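I'd allowed half an hour for the call and we went well past it, mostly because I kept asking about money. She runs the operations side at Drirberg, a small outfit that packs and ships parts for farm pumps, and she'd asked me to leave her name out so she could be blunt about suppliers. Fair enough. She was blunt.

I wanted to know how a business that size goes about planning for a two-armed robot bench. I've been poking at the same question for our own shop for ages and I keep getting stuck at the spreadsheet.

"Everyone gets stuck at the spreadsheet," she told me. "You put the arm price in the first row and then you sit there feeling clever. The arms were less than half of what we ended up budgeting."

So what was the rest? She rattled it off so quickly I had to ask her to start again. Grippers, and a spare set of fingers for each. The stand. Power to that corner of the building, which needed an electrician for longer than she'd hoped. Training. Guarding, once the safety assessment came back. Freight, which she'd guessed at and guessed badly. And a line she calls "fiddling", for all the brackets and bits of rack you only find out about once you start laying the job out.

"Give fiddling a proper number," she said. "I put in 1000 dollars the first time. I should have put that in for the month."

They'd had quotes from two places, Fotisik and Bangash. Fotisik came in cheaper up front but charged a yearly licence for the planning software. Bangash bundled the software and wanted more for the service plan. She'd laid them side by side over five years and the gap mostly disappeared, so she picked on lead time and on who answered the phone. (I'm not going to say which. She asked me not to, and they're still haggling over the spares!)

I asked whether she'd looked at second-hand. She had, and she'd even driven out to see a pair on a Thursday, and came home without them. "Lovely arms. No paperwork, and the controller was a version behind what anybody would support. I'd have been buying a hobby."

The part I found most useful was how she worked out whether they needed two arms at all. The team timed the packing job by hand for 400 orders and marked down every point where a person used both hands at once. Holding a box steady while reaching past it counted. So did passing something across. About 100 of those orders could have been done one-handed without anyone noticing, and the rest were a mixed bag.

"That was our whole business case, really," she said. "A clipboard and a stopwatch. The vendor slides didn't come into it."

She did the layout in simulation before signing anything, and she was firm that it should be its own line in the budget, even if you do it in-house. Her reasoning was simple: moving a virtual bench is free, and moving a real one once the floor has been drilled costs a day and a lot of swearing. They tried the rack in different spots, tried the stand closer and farther back, and changed the boxes over and over. The project got called Jismont, after nothing in particular as far as I could tell, and the name stuck to all the files.

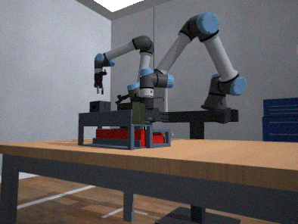
DRIRBERG LAYOUT, simulated

We picked it up again a little later, this time with the layout open while we talked. Both arms share the one support behind the bench, and she said that choice alone shifted a fair bit of the budget.

"Two stands means two lots of fixing down, and twice the arguing about where people walk," she said. "One support is dearer to buy, but I only have to plan around it once."

I asked about the rack, because it seemed a modest thing to spend so much time on. She laughed. The arms have to work down to it from above, with a small black box and a dark green one up on top and a long red one sitting inside the frame, and she said the red one had eaten most of her evenings. Getting at something on top is easy to cost. Getting at something inside a frame might mean different fingers, a different rack, or leaving that job to a person, and each of those has its own price.

"I've left it in the plan as a maybe," she said. "There's 400 dollars against it for a modified rack, and if that doesn't sort it we pack those by hand. I'm not buying a third gripper to save somebody a bend."

And would she give me one bit of advice for my own sheet? She thought about it for a while, then said to ask every supplier what the second year costs, in writing, before asking for a discount on the first. She'd done it the other way round and reckons it weakened her hand.

I've gone back and added a fiddling line to mine. It's already bigger than the freight.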